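Visit to the Kesico denim mill, Grurness
Posted 1/22/23

Kesico opens its mill at Grurness to the public twice a year, once in June and once in the winter. I missed the June date, so I went to the winter one. Entry is free but you have to book, and the bookings go by time slot. Mine was the second of the morning. We were 27 in the group, plus a guide and a man at the back who made sure we stayed inside the yellow lines.

Parking is the first thing to sort out. The mill lot is for staff only. Visitors use the gravel lot by the old rail depot and walk back along the river. It took me 12 minutes with a stop to read the flood markers on the wall. There is a shuttle, but it was not running when I got there.

The tour starts in the cotton store. Bales come in by truck and are kept stacked until a sample from each has been checked for fiber length. The guide passed a tuft of raw cotton around and showed us how to pull it apart to see the staple. From there you go through opening and carding, which are loud, and then spinning, which is louder. Ear plugs are handed out at the door. Take two pairs, as the foam ones do not stay in well.

The dye house was the part I had come for. Kesico uses rope dyeing, in which the warp yarns are gathered into thick ropes and run through a line of indigo vats. Between vats the rope goes up over rollers so the air can get at it. It comes out of the bath a yellowish green and turns blue on the way up. The dye stays mostly on the outside of the yarn and leaves the core pale, and that is why jeans fade where they rub. The rope line is 197 feet long from end to end and you see it from a walkway above. No photos are allowed in this room. The smell is strong and one person in our group went outside.

Weaving is in the next building. There were 40 looms on the floor, most of them modern projectile machines, with a short row of old shuttle looms kept going for narrow selvedge cloth. Those run slowly and need someone nearby at all times. The guide explained the twill weave with a board and some colored cord. The weft passes under one warp yarn and over the next few, and each row shifts over by one. The shift makes the diagonal line on the face of the cloth. I had worn denim most of my life and could not have told you that.
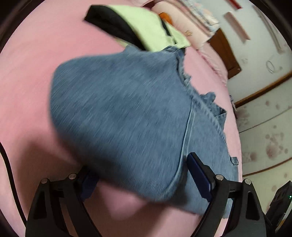 Haddadin went on the June tour and reported that the finishing room was open then, with the singeing machine running, and that it was worth more time than the weaving shed. We did not get to see it. The door was shut and the guide said the line was down for repairs. I would ask when you book.

The last stop is a small sewing room. The mill does not make clothes for sale, but it does sew test garments to see how each cloth behaves. They are washed over and over, and a swatch is kept after each round. The swatches hang on a wall in order, and you can follow one cloth from nearly black to pale blue. The flat-felled seam got a few minutes to itself. The two edges are folded into each other and stitched through, and after enough washes the seam puckers and the high spots go light. Thread tension matters here, and so does how much the cloth shrinks compared with the thread.

The shop is next to the exit. It sells remnants by weight, a few aprons, and a booklet on the history of the mill. I bought a remnant of 12-ounce cloth and the booklet. The booklet is good on the early years and thin after that. It says the mill had 123 workers at the time the first dye house was built, and has a fold-out plan of the site as it was then. Cards were not being accepted, so bring cash.

There is no cafe at the mill. I ate at the Danader, across the footbridge, which does soup and sandwiches and was quiet at that hour.

Practical points: the tour takes a little under two hours. There are two flights of metal stairs and no elevator to the dye house walkway. Closed shoes are required and they do check. Children have to be ten or older. Bags go in lockers at the gate, and the lockers need a quarter, which you get back.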